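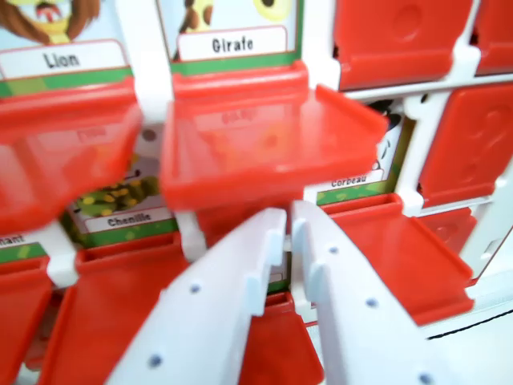
How long should a person guide the arm by hand before taking a break? Stop after 36 minutes at the most, sooner if your wrist starts to ache or you catch yourself pulling on the arm to get it where you want it.

Hand-Guiding and Remote Control Station, Before-You-Start Checklist
Kornavard workshop, back bench
Filled in by Juniper Fitzsimmons, read over by Lyle Halvorsen
December

Dear all, I have left my comments in under each line, and I know they run on a bit, but the short version we used last winter got ticked without being read (I was as guilty as anyone!) so please bear with me.

1. Stop button within reach of the person teaching, and pressed once as a test.
OK. Do press it, please, and wait for the arm to hold still before you let it go again. Mei Pennington is left-handed and moves the button over to her side, which is fine by me as long as it gets moved back at the end of the shift.

2. Speed limit set to the teaching level.
OK on arrival. It goes back to the higher setting whenever the controller restarts, so look again after lunch or after any power cut.

3. Gripper fingers tight, no cracks, no play at the screws.
OK, with a note. One screw took a quarter turn. Use the small driver in the Toltance tin and go gently, they are only plastic and they strip if you lean on them.

4. Game or task piece held firmly to the bench.
Not OK at first look, fixed while I was there. The guessing game slid when I pushed a flap down with my thumb, and the arm pushes harder than I do. Fresh grip mat underneath, and now it stays put.

5. Flaps and hinges whole, no sharp bits.
OK. Run a finger along them before the first demonstration. If one has popped out of its hinge, snap it back in by hand with the arm on hold. Please don't try to do it with the gripper, however tempting that is.

6. Remote handset charged and paired with the right arm.
OK. Handset 7 goes with this bench and handset 8 with the one by the window. They look just alike, so wiggle the wrist a little and watch which arm answers before you do anything bigger.

7. Hair, sleeves, lanyards and necklaces out of the way.
OK. Lovely scarf, Trinity, but it has to live on the hook!

8. Only one person giving commands.
Needs work. Lucinda Hutchins was on the handset while somebody else had a hand on the elbow joint, helping. It was kindly meant and everyone was fine, but whoever holds the handset has to say "hands off" out loud and hear it said back.

9. Cables clear of the floor and slack at full reach.
OK. Move the arm slowly to its farthest point and watch the cable all the way.

10. Demonstration log open and initialed.
OK. We have 1000 lines in the new book, so there is plenty of room to write down the bad runs as well as the good ones.

Still open: item 8, to be talked through with everybody at the start of the next shift. Lyle will sign once that is done.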